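FOR IMMEDIATE RELEASE

Setholm Seed Adds Two Winter Squash to Its Catalog

Kobori and Futen available to home gardeners and market growers for fall orders

REDMONT - Setholm Seed Company will add two winter squash varieties to its catalog this year. Both were bred at the company's trial farm outside Redmont and will be sold under the names Kobori and Futen. Orders open with the fall catalog, and seed will ship in time for spring planting.

Kobori is a dark green, round squash with dry, orange flesh. It matures in 107 days from direct seeding and is meant for storage. The vines are long and need full spacing between rows. In the company's storage barn, fruit harvested in fall and cured before the first hard frost was still sound in late winter.

Futen is a smaller squash on a short, bushy plant. It has a tan skin and sweeter, moister flesh than Kobori. It ripens earlier and does not keep as long, so the company recommends eating it before the new year. It was selected for gardens where a full-size vine will not fit, and it has done well in raised beds.

Both varieties are open pollinated. Growers who want to save their own seed may do so, but the two belong to different species, and each should be kept away from other squash of its own species. Instructions will be printed on the back of the packet.

The breeding work goes back to 2000, when the farm began keeping seed from a mixed planting of storage squash. Most of those early lines were dropped because the fruit cracked in wet years. The line that became Kobori was kept for its thick skin. Futen came later, from a single short plant found in a row of vining types.

Last season the company sent trial packets to 249 growers, most of them home gardeners. They were asked to report on germination, harvest date, and flavor. The most common complaint was slow germination in cold soil, particularly with Kobori. The company now advises waiting until the soil has warmed fully, or starting seed indoors in pots that can be planted whole. Squash roots do not like to be disturbed, and transplants that sat too long in small cells did poorly.

Growers in areas with squash vine borer should note that Futen has no special resistance. Row cover can be used until the plants flower, then must come off so bees can reach the blossoms. Kobori roots along the vine where it touches the ground, which helped some plants recover from borer damage, but results varied from garden to garden.

Seed will be sold in garden packets and in bulk sizes for farms. Prices will be listed in the fall catalog. Garden centers that already carry the Setholm rack can add both varieties to their regular order - no separate form is needed. Bulk seed is sold untreated.

The Redmont trial farm will hold its field walk again this September. Both squash will be in the south field next to the pumpkins, and cooked samples will be served at the packing shed. Admission is free, and parking is in the mowed lot across the road.

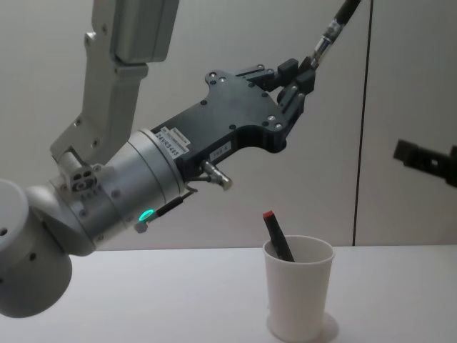

By Setholm Seed Company, Catalog Office | 5/31/18

Setholm Seed Company grows and sells vegetable, herb, and flower seed from its farm outside Redmont. Catalog requests and wholesale questions are handled by mail or at the farm store counter during regular store hours.

###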